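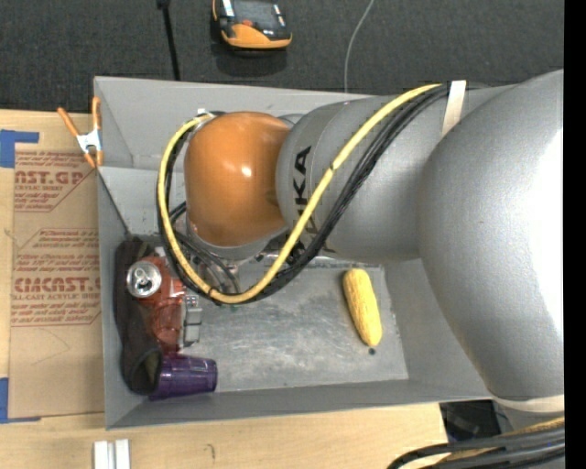
Roboterarm über einem grauen Behälter auf einem hellen Holztisch.

Goltitz: Gewerbegebiet Süd bekommt zweite Trinkwasserleitung

Der Zweckverband Goltitz beginnt am 13. Mai 2026 mit dem Bau einer zweiten Zuleitung für das Gewerbegebiet Süd. Vorgesehen ist ein Strang DN 200 aus duktilem Gusseisen mit einer Länge von 600 Metern. Er zweigt am Schieberkreuz Peltis von der bestehenden Hauptleitung ab und schließt den bisherigen Endstrang zu einem Ring.

Das Gebiet wird bislang einseitig versorgt. Bei einem Rohrbruch im Januar fiel der Druck in den höher gelegenen Abschnitten unter den Mindestwert, 143 Anschlüsse waren bis zum Abend ohne Wasser. Betroffen waren vor allem Betriebe der Metall- und Kunststoffverarbeitung.

Die Tiefbauarbeiten übernimmt die Firma Kravchuk. Auf den ersten 400 Metern wird in offener Bauweise verlegt, der Rest unter der Bahnlinie im Spülbohrverfahren. Laut Projektleiterin Graça Macedo bleibt die Zufahrt zu den Grundstücken einspurig möglich. Für die Einbindung am Schieberkreuz wird die Versorgung in einer Nacht unterbrochen; den Termin erhalten die Anschlussnehmer schriftlich.

Nach Druckprüfung und Desinfektion werden Proben auf coliforme Keime untersucht. Die Freigabe erfolgt erst nach Vorliegen der Befunde. Die Asphaltdecke wird im Anschluss auf ganzer Fahrbahnbreite erneuert.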